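**Hand-held gripper dragging at half stroke, Girkov pads**

**venia_bench:** Ours started sticking after 306 runs at the vanity station. I've wiped the rails and swapped the pads, and it's still gritty (grr!). Do I strip the whole slide?

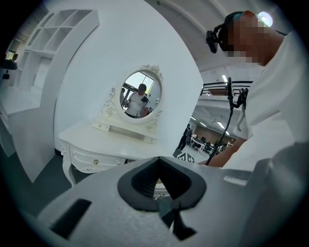 **Bellamy23:** Leave the slide alone, mate. Back the pad screws off a quarter turn and cycle it by hand first. Mine was just overtightened.

**vilgate_tech:** Disagree, sorry. Gritty means muck in the bearing, so strip it and use dry lube only, no grease!

**venia_bench:** Tried the screws, bit better but still rough at one spot. Stripping it tomorrow arvo.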